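Sleep and Recovery: handout for session three
Everyday Wellbeing, evening course
Course tutor: Jarmila Šimko

Welcome back! Last time we looked at how the body clock works and why a bit of daylight early on does so much for us. This session is all about the hours before bed, and it's my favourite of the whole course, as small changes here can feel so good.

What we mean by winding down

Your body doesn't switch from busy to asleep in one go. Your temperature drops slightly, your heart slows and your brain begins to let go of the day. Winding down is anything you do that helps those changes along. It can be reading, a warm bath, folding the washing with the radio on low, or sitting with a cup of something that has no caffeine in it. There's no single right way, so please don't copy your neighbour's routine if it bores you to tears.

Svatopluk Štěpánek, who taught this course before me, used to ask everyone to pick one thing and do it for 6 evenings before judging it. I still think that's a lovely rule. One evening tells you very little, especially if you had a hard day or a late meal.

Caffeine, alcohol and food

Caffeine hangs about in the body for hours, and people vary a great deal in how quickly they clear it. If you drink coffee or strong tea in the afternoon and lie awake at night, try moving your last cup to lunchtime and see what changes. Remember that cola, dark chocolate and some cold remedies contain it too.

Alcohol is the one that surprises people most. A glass of wine can help you drop off, but later in the night it tends to break sleep up, and you may wake early feeling as though you've hardly slept. A heavy supper can do something similar — a light snack is fine if you're hungry.
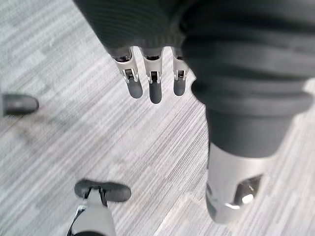 Reading time: 4 minutes (almost 600 words)

Light and screens

Bright light in the evening tells the body clock that it's still daytime. Turn the big lights off and use a lamp if you can. With phones, what's on the screen matters as well as the glow from it. A gentle film is one thing, and a row with a stranger over parking is quite another!

The bedroom

Cool, dark and quiet is the aim. If you can't get it quiet, a fan or soft steady noise often covers up the odd car door. Heavy curtains are great, but an eye mask costs far less and works very well once you're used to it.

If you can't sleep

Try not to lie there fighting it. If you feel wide awake and cross, get up, keep the lights low and do something calm until you feel sleepy. Then go back to bed. Turn the clock to face the wall, too — working out how many hours you have left never helped anyone nod off.

When to ask for help

Please see your GP if poor sleep has gone on for weeks and is affecting your days, or if someone has noticed you gasping or stopping breathing at night. The same goes for low mood that won't lift.

To do before session four

Keep the sleep diary on the back page. Note when you went to bed, roughly when you fell asleep, when you got up and how you felt at midday. Guesses are fine.
Choose one wind-down activity and stick with it.
Bring a cushion, as we'll be trying a breathing exercise on the floor.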